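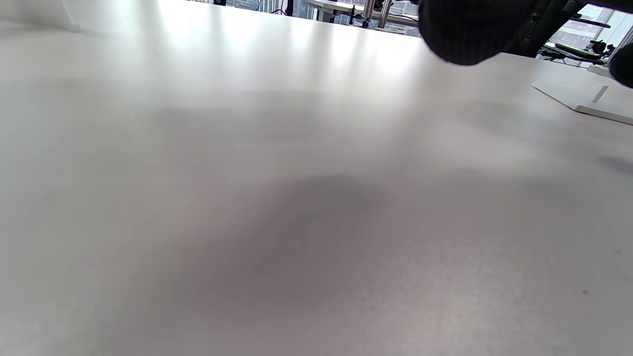

Figure 1. Daylight reflected on a matte white tabletop, with a soft-edged shadow.

Unit 2: Daylight in Rooms
Course handout, Introduction to Interior Lighting
Instructor: Corina Barbu
Lab sections: Man-sik Yeom and Lacey Dunmore

Read this before the March lab. Bring it with you, along with a tape measure, a pencil and the light meter you signed out in Unit 1.

1. Where daylight comes from

Daylight in a room has three parts. Some of it comes straight from the sun. Some comes from the rest of the sky. The remainder has bounced off the ground, a neighboring building or a surface inside the room before it reaches the place you care about.

Direct sun is strong and moves quickly. A patch of sun on the floor at 9 a.m. can be on the far wall by noon. Sky light is weaker but much steadier, and on an overcast day it is all you have. Bounced light is the part students forget, and in deep rooms it does most of the work. At the back of a classroom you may not be able to see any sky at all from your chair, and everything on your desk is lit by walls, ceiling and floor.

2. Matte and glossy surfaces

A perfectly matte surface scatters light evenly in all directions. It looks equally bright from wherever you stand. A mirror sends light off at one angle only, equal to the angle it came in at. Real materials fall between these two.

Most paints and table finishes sold as matte still have some sheen when you look across them at a low angle. Look straight down at such a table and you see its color. Crouch until your eye is near the level of the top and you begin to see the window reflected in it. The streaks at the far edge in Figure 1 are this kind of reflection. This matters in design work because people rarely look straight down at a table. They sit and look across it.

When you choose a finish from a sample chip, tilt the chip. Hold it nearly flat at eye level and turn toward a window. If you get a bright band, your client will get one too.

3. Hard and soft shadows

The size of the light source, as seen from the surface, controls the edge of a shadow. The sun is small in the sky and gives a fairly crisp edge. A large window or a cloudy sky is a wide source and gives a blurred edge.

Distance matters as well. Rest a book on a table and the shadow beside it is narrow and dark. Lift the book and the shadow spreads, gets paler and loses its outline. The darkest part of a shadow, where the whole source is blocked, is called the umbra. The gray border, where only part of the source is blocked, is the penumbra. Under a wide source the umbra shrinks as the object is raised, and at some height it is gone and only penumbra is left.

Soft shadows are easier to work in. Hard shadows show shape and texture better. A sewing room and a sculpture gallery should not be lit the same way.

4. Measuring

We measure the light arriving at a surface in lux. Lay the meter flat on the surface with the sensor facing up, step back so that your body does not block the window, and wait for the reading to settle. Write down the time with every reading. A reading without a time is no use to us.

Worked case: the Eswood reading room

The Eswood reading room has windows along one long wall and none on the other three. Emmett Lindgren took readings at desk height at 2 p.m. under an overcast sky, blinds up, electric lights off.

Desk nearest the windows: 336 lux
Desk in the middle row: 217 lux

The ratio of the two is 336 divided by 217, or 1.55. The window desk gets a little over one and a half times the light of the middle desk. Your eyes will hardly register a difference that size when you walk from one to the other. They adapt quickly, and that is why we use a meter.

Note that no reading was taken in the back row. Lindgren's sheet has a blank there. Do not fill in a blank by guessing from the other two. Light does not drop off in a straight line from a window, so the back desk can't be worked out by subtraction.

5. Reflectance

Reflectance is the share of arriving light that a surface sends back. Fresh white paint returns most of it. Dark carpet returns very little. To estimate it in the lab, take one reading with the sensor facing out from the wall, then turn the sensor to face the wall, back it off a hand's width and read again. Divide the second number by the first. The method is crude – your own hand blocks some of the light – but it is good enough for comparing one surface with another.

Ceilings matter more than walls, and walls more than floors, when you want light deep in a room. If the budget covers one coat of paint, start with the ceiling.

6. Glare

Glare is brightness in the wrong place. Two kinds come up in this course. Disability glare makes it harder to see, such as a low sun behind a person's head. Discomfort glare is tiring or annoying but you can still see what you need to see. A shiny desktop facing a window can cause either one.

Ways to reduce it:
Turn the desk so the window is to the side.
Use a finish with less sheen.
Hang a light-colored blind and lower it partway.
Raise the light level on the wall around the window, so the contrast is smaller.

The Nurholm case in your reader covers the last of these. Skip the section on costs, it will come back in Unit 4.

7. Lab task

Work in pairs. Pick a room on campus with at least one window. Take 10 readings at desk height, starting at the window and moving straight back at equal steps. Sketch the room in plan and mark each point. Repeat the first reading at the end. If it has changed a lot, the sky changed on you and the set has to be done again.

Hand in the sketch, the table of readings and one paragraph on which surface in the room you would change first. Jae-in Gil keeps the spare meters and batteries in the Tallance lab, open until 4 p.m.

Terms to know: lux, umbra, penumbra, reflectance, sheen, disability glare, discomfort glare.

Reading for next time: Unit 3, Electric Light Sources, first half only.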